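Gona Children's Rest House
Linen and folding table inspection - checklist with comments
Date of inspection: 2020-05-23
Area: linen room, upper floor
Towels supplied by: Akgül
Washing done by: Gomard

How to read this list: OK means no action. WATCH means it is acceptable today but must be looked at again next time. ACTION means somebody must do something before the item goes back to the shelf.

1. Floor and access

1.1 Way from the door to the folding table is free - OK
1.2 Floor dry, no loose mat - OK
1.3 Emergency light above the door works on test button - OK
1.4 Door closes by itself from full open position - WATCH
Comment: It closes, but slowly in the last part. I would like the closer adjusted when the Hovov technician comes for the yearly visit in any case.

2. Folding table

2.1 Table stands level, does not rock when pushed from the long side - OK
2.2 Top clean before first towel is put down - OK
2.3 Edges without splinter, crack or sharp place - OK
Comment: I passed a cotton cloth along all edges and it did not catch anywhere.
2.4 Nothing stored under the table - ACTION
Comment: Two bags of old pillow covers were standing there. Please move them to the store. Same remark was in the last report.

3. Children's towels, open check

Each towel is opened, looked at on both sides and felt by hand. The check must not be done on a pile, it has to be one towel at a time.

3.1 No hard objects left inside (pins, clips, small toys) - OK
3.2 Edge trim complete, no open loops - OK
3.3 Embroidery firm, no long threads on the back side - WATCH
3.4 Label readable - WATCH 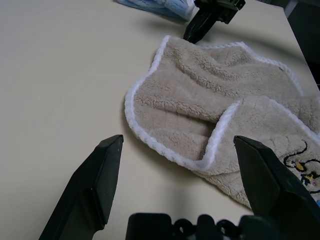 Loose loops are the most important point with towels for small children, and I ask everybody to take time for it. A finger or a toe of a baby can go into a loop of thread, and the child can not tell us what is wrong. Start at one corner and let the trim run between thumb and finger until you are back at the same corner. On the beige towels with the thick white trim the border is easy to follow by eye, but the fabric is fluffy and a fold can hide a part of it, so open every flap before you decide. Then check the embroidered cartoon: pull softly at the black outline stitches, and turn the towel to see the back. If a thread comes longer than 4 mm, put the towel in the repair box. Do not cut it with scissors, the stitch can open further.

Comment to 3.3: Three towels from this delivery had thread ends on the back which are near the limit. I did not reject them. They are marked with a blue tag on the hanger loop.

Comment to 3.4: The washing symbols on the older labels are almost gone. Gomard has asked for the washing temperature in writing - the office should send it in May.

4. Folding and stacking

4.1 Towels fully dry before folding - OK
Comment: Feel in the middle of the thick part, not only on the outside.
4.2 Folded with the border of the top layer visible - OK
4.3 Lower layers lie straight under the top layer - WATCH
4.4 Stack not higher than the side board of the shelf - OK
4.5 Heaviest items on the lower shelf - OK
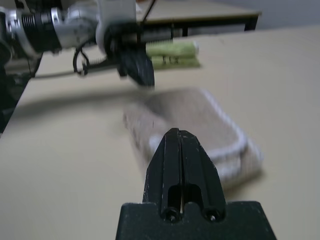 Item 4.3: brown towel with whitish border, folded. Lower layers stick out at one corner.

Comment to 4.3: It is not a danger on the table. On the shelf the corners that stick out are pulled by the next person, and the whole stack can come down. Fold again when you see it, it takes only a moment.

5. Shelves and record

5.1 Shelf fixed to the wall, upper and lower bracket - OK
5.2 Step stool has all rubber feet - ACTION
Comment: One foot is missing. The stool is out of use and stands behind the door with a note on it. Please do not take it back before the foot is replaced.
5.3 Stock number on the list agrees with the linen book (387) - OK
5.4 Repair box emptied since last inspection - OK

Open actions: 2.4, 5.2
To look at again next time: 1.4, 3.3, 3.4, 4.3

Copy of this list stays in the linen room, in the green folder.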